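Covel Teardown Notes

Readme for the desktop PC disassembly cell at the Flolwood shared workshop

What this is

Covel is a set of arm programs, fixture files and recorded runs for taking parts out of old office desktop towers. The target parts are the hard drive in its caddy and the CPU. Memory and expansion cards are on the list but have no programs yet. The tower lies on its side on the slotted table with the side panel already off. Removing the panel is a hand job and is not covered in this release.

The drive caddies have blue plastic tabs. The fingers have to get in beside the caddy without catching the wiring, and most of the tuning so far went into that approach.
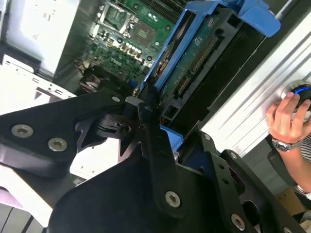 What is in the folder

programs/ has one file per task, plus a shared file of waypoints.
fixtures/ has the printable parts for the plate and its holders.
runs/ has 52 recorded runs with joint positions, gripper opening and pictures from the wrist and table cameras.
notes/ has the build log. It starts in February and has gaps.

Each run folder has a short text file with the task name, the tower label and the result. Results are done, partial or stopped. A stopped run is one where the operator ended it by hand. They are kept in the set and should not be filtered out if you are training anything on failures.

Table setup

Clamp the plate to the table before the tower goes on, then push the tower up to its stops. The waypoints are stored relative to the plate, so moving the whole table is fine but moving the plate is not. If you do move it, run the three-point touch-off again and save the result under a new name. 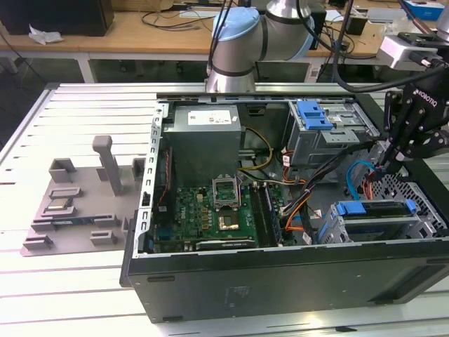 Covel uses one plate for all tower models, and the holders on it can be swapped. Print them at 100 percent scale with 25 percent infill. The plate sits to the left of the tower in our layout, with the low clamps along its lower half and the tall post standing above the rest. Put the post in last. It is the first thing the arm will hit if the travel height is set too low, and travel height is a single value at the top of the waypoint file. Holders printed at the Siliņa bench came out slightly tight and needed light sanding in the pockets.

Running a task

1. Unplug the tower from the wall and leave it for a few minutes.
2. Set the tower against the stops and check that it does not rock.
3. Load the program from the pendant and choose the tower label.
4. Run at 25 percent speed the first time with any new tower.
5. Keep a hand near the stop button for the whole run.
6. Fill in the result file before starting the next run.

For the CPU task, the socket lever has to be raised by hand first. The holder for the CPU is in the upper part of the fixture. Check that its pocket is clear before the run starts.

Caddy grip

Bring the fingers down with the caddy between them and close slowly. Grip force is set low in the shared file and should stay there. If the caddy does not slide, stop and check the latch by hand. Do not raise the force, as the plastic will crack. 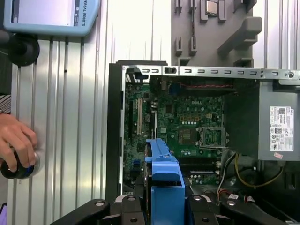

Written by the Biltness group, Flolwood workshop
Last updated 2020-06-30

Known problems

The caddy program knows only one caddy orientation. If the drive bay is turned the other way, the approach will be wrong and the run has to be stopped.

Loose power supply wires can drift into the path of the fingers. Tuck them down before each run. A strip of masking tape works and comes off clean.

The clocks on the two cameras are not synced. Offsets are given in the result file for more than 6 of the early runs and for all of the later ones. For the rest, line them up on the first gripper close.

Use

Fixture files and programs are free to copy and change. Please keep the readme with the runs if you pass them on.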